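We use cookies to remember your preferences and measure traffic. Accept all | Manage settings

Merkwood Lidded Box review: a nice handle doesn't make it a toolbox

By Skye MacKinnon

The label on the Merkwood calls it "storage for every room," and I have a closet full of boxes that made the same promise. It costs $20. For that money I expect a lid that shuts and a handle I can trust, and I got one and a half of those.

Let's start with the lid, which is what sells it. The olive green looks good on a shelf, and the black handle folds down flat. My complaint is that the lid is slightly domed. Merkwood says two of these will stack. Mine did, on a level floor, until I opened the closet door a bit fast and the top one slid an inch. The Trustholm box I bought in March has a plain flat lid, looks duller, and stays where I put it.

Then there's carrying. The handle is on the lid, so everything you pack hangs from the latches. With kids' stuff inside (foam cubes, a couple of balls, crayons) I had no trouble. With a drill and a jar of screws I heard a creak and put it down again. Amos Pennington, who tests luggage for us and is harder on handles than I am, carried the same load up two flights and says I'm being fussy. Maybe. I still wouldn't swing it over a tile floor.

The white base shows scuffs sooner than I'd like. Wiping got most of them off mine, and a gray line near one corner is apparently permanent.

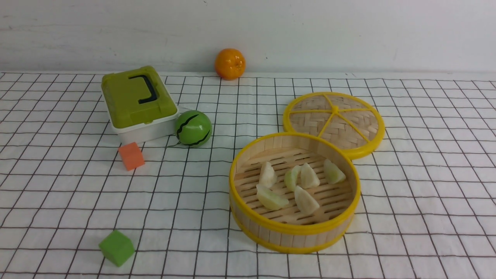

MERKWOOD, OLIVE LID
Duluth, 08/11/2021

Next to a striped green ball you get a better idea of the size than the product page gives you. It holds small toys and snacks fine. Don't plan on board games.

Would I buy it again? For a playroom, at a discount, probably. At full price I'd get the Trustholm and live with the boring lid. Merkwood also sells a set of two, and I can't see why you'd want the second one if you can't trust it on top of the first.

Rating: 2 out of 5

Contact | Copyright 2021 Istari Home Reviews | Back to top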